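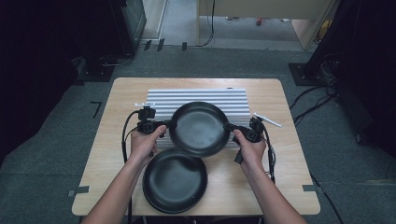 Last changed: 5/8/25

Skurnix pans: read me first

Hello! This is the readme for the pan part of Skurnix, my ever-growing pile of notes and pictures of ordinary kitchen things being picked up, put down and stacked. I started it in March with mugs, got bored of mugs, and moved on to frying pans, so pans are what you get in this folder.

What's in it: 459 short clips and 360 stills, all on the light wood table. The pans are round, black and shallow with a matte nonstick inside, and there are two of them the same size, which makes stacking fun and labelling a pain. If you can't tell which pan is which in a clip, put "either" in the pan column and move on, I did that a lot.

The jobs are lifting a pan by both sides of the rim, setting it down flat, putting one pan on top of the other, and moving a pan from the front of the table to the back. The ribbed metal block is in plenty of them too. It's called "block" in the labels — please don't rename it, the Donia script looks for that word.

Things I know are wrong:
19 clips have no label at all. I'll get to them.
The Bañez folder name loses its ñ on some computers. If a path fails, try it with a plain n.
"rim" and "edge" both turn up in the notes and mean the same thing. Sorry!

There's no food in this lot and no hob, so if you're after actual cooking you want the Laltberg folder (much messier, and I love it).

Use any of it as you like, just say where you got it. If you fix labels, send me the whole sheet back and not only the changed rows — merging bits by hand took me a whole evening last time.

Version 2 of the sheet is the current one. The old one is still in the folder for anybody who built something on it.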